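From: Rokeya Nanayakkara
To: Drarurstead list
Subject: Re: Open day at Nullis -- was it worth the drive?

Lieven Geerts wrote:

> I had to pull out of the Nullis open day at the last minute. Could
> someone who went post a few notes? I'm mostly interested in the
> handling demo, as our own people at Zistden are asking whether a
> humanoid with proper fingers is any better for mixed produce than
> the two-jaw gripper we have now. Was it running live or did they
> just play a video? And did they let you get close enough to see
> what the hand was doing?
>
> Lieven

Lieven,

It was live, and yes, it was worth the drive. I left home at 6 am and was back in time for tea. They took us through in groups of 11, which was a good size. Everyone had a clear view and there was time to ask things. Our group got the first slot after morning tea.

The demo is a fruit pick and place on a white table, with a yellow plastic basket and a black mesh shelf at the back. The task is simple on paper. The robot picks up a piece of fruit, carries it to the basket and lets go. They use an apple and a banana because the two shapes ask for quite different grips, and I thought that was a fair choice. Anything round is forgiving. A banana wants to roll in the fingers if you take it too close to one end.

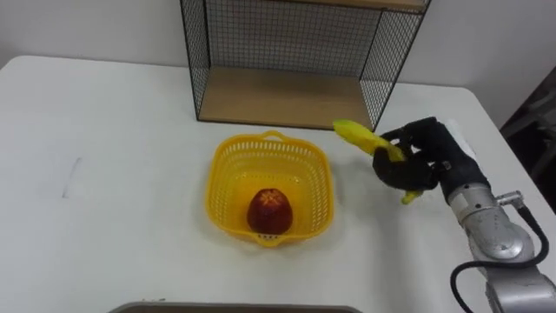
Banana in the hand beside the basket, with the red fruit already inside.

The hand is the part you asked about. It's a black multi-fingered one on a silver arm, and the fingers do curl around the fruit much as yours would. The presenter said the grip is tuned per item at the moment, and that they would like to get away from that by the end of the year. I asked about bruising. They keep a tally of marked fruit but didn't have it on hand, so I can't give you a figure. I've asked for it by email and will post it if it comes.

The speed is modest. I'd call it careful. Your packers would be well ahead of it, and the Nullis people were quite open about that. Their view is that speed comes last, after the hand can be trusted not to drop things. They said they had done 138 runs of this task in the lead-up to the open day, and went through the main ways it goes wrong: a grip that starts off centre, a release that catches the rim, and an item that shifts while the arm is travelling. 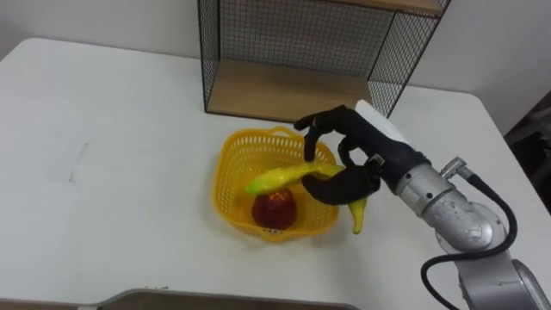

Does the basket have to be in exactly the same spot every time?
The presenter told us it can be moved a few centimetres without trouble, but a bigger shift means setting the task up again.

That one came from a grower in our group and I think it matters for you. At Zistden the crates come down the line at whatever angle they like, so you would need some sort of guide or stop before a system like this made sense.

They also spent time on the apple. With a round item sitting on a hard surface the fingers have to get down low at the sides without jamming on the tabletop -- harder than it sounds when the fingers are as thick as these. I would have liked to see the same thing tried with a soft mat. Someone suggested it and the idea was written down.

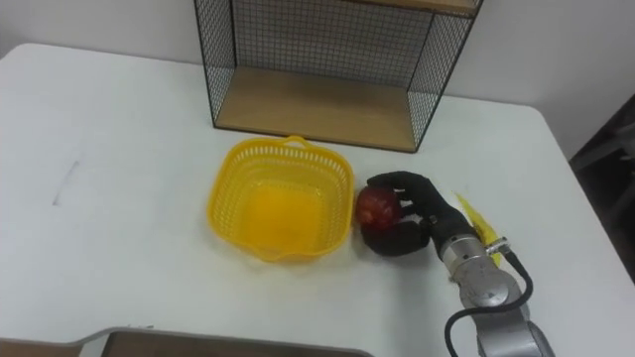 Fingers around the apple on the tabletop, right next to the empty basket.

We were asked to stay 3 metres back while the arm was powered. That was enough to follow the movements but not enough to study the fingertips. In the break they brought out a spare hand and passed it around, and that answered most of my questions. It is heavier than I expected. The glove material is a consumable and they change it when the fingers get shiny.

On the whole body question, I'm still not convinced you need legs for bench work. I put that to them and the answer was that the same machine is meant to do other jobs away from the table later on. Fair enough for a lab, but for a packing shed I'd be looking at an arm on a pedestal with the same hand. Gill from the co-op thought the opposite, so ask there as well for a second opinion.

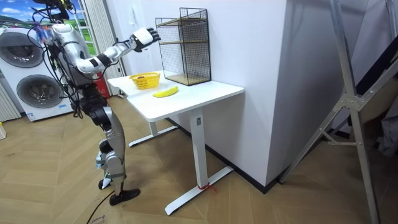

The machine at the table, hand open, with a banana beside the basket.

Other bits and pieces. Parking is at the rear and the gate code is in the booking email. There were over 9 people on the waiting list for our day, so book early if you want the next one. They are aiming for January but the date isn't fixed. Lunch was sandwiches and there was plenty of it. Wear closed shoes or they won't let you past the front desk.

I have the handout on paper only. If you want a copy I can scan it at work and send it to you off list.

Rokeya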